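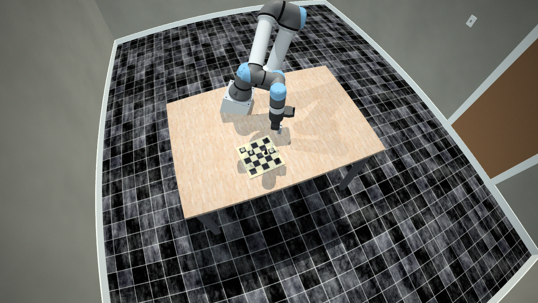
Workshop tips: when the arm misses the chess piece
by Mỹ Vương, Trukthorpe
Wed 3 September

In May I wrote on this page how to fix a small robot arm to a Jodberg table and teach it to move chess pieces. After that I had a failure which cost me one gripper finger, and several readers wrote to me with the same problem. So I collect the advice in one place.

What went wrong

My arm went down to take a piece and the fingers closed on air. The program did not notice. It carried the "piece" to its new square, went down again and pushed over the piece that was already standing there. At the third move it pressed one finger into the edge of the board, and the finger became bent. I was in the kitchen when this happened. Please do not be in the kitchen.

The reason was simple. I had wiped the table in the morning and put the board back by eye. It was 9 mm away from its old place, and on a board of five by five squares this is enough.

Mark the place of the board

Put two strips of masking tape on the table, at two sides of one corner of the board. My board stands turned a little, and this is no trouble for the program, but it must be turned the same way every day. Write the angle on the tape with a pencil. Don't use double-sided tape under the board, it pulled the finish off my table.

Measure the table again

I had typed the table into the program as 1360 by 1915 mm. The correct size is 1360 by 915. With the wrong number the program believed there was a lot of table where there was only air, and it allowed the elbow to go there. Read your numbers aloud once, with the tape measure in the hand.

Play the moves in the simulator first

I use Sterkis for this, and a small script of my own with the name Trình. Build the room in a simple way: walls, door, table, board. Then run the whole game slowly and stop it after every move. Look from above and also from the side of the table. A gripper that seems to be over the right square from one side can be over the neighbor square from the other.

Also put in the simulator the pieces that are not on the board. I forgot them for a long time. A taken piece which stands on the table is still an obstacle when the wrist turns low.

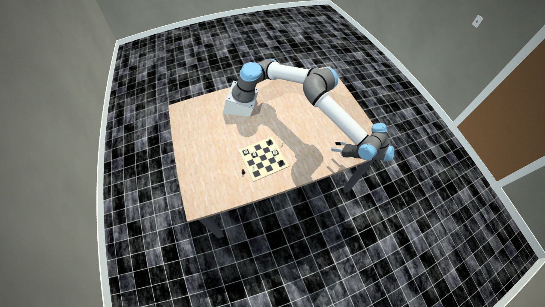
Simulator, seen from above: gripper open and empty, one black and one white piece on the wood beside the board.

Let the program check the grip

After closing, ask how far the fingers are open. If they are fully closed, they hold nothing, and the arm must go up and wait for you. This was four lines in my script, and I should have written them the first day.

Before you switch on the real arm

Set the speed low. I start at 10 percent and never go over 70, also when everything goes well.
Keep the stop button on your side of the table, where you reach it without passing under the arm.
Do not pick up a fallen piece while the arm is moving. Press stop, wait, then put the hand in.
Tie back long hair and take off scarves.

If a finger is already bent, don't straighten it with pliers. I tried, and it closed crooked afterwards. A new one took me ten minutes to fit, and then I had to do the calibration again from the beginning.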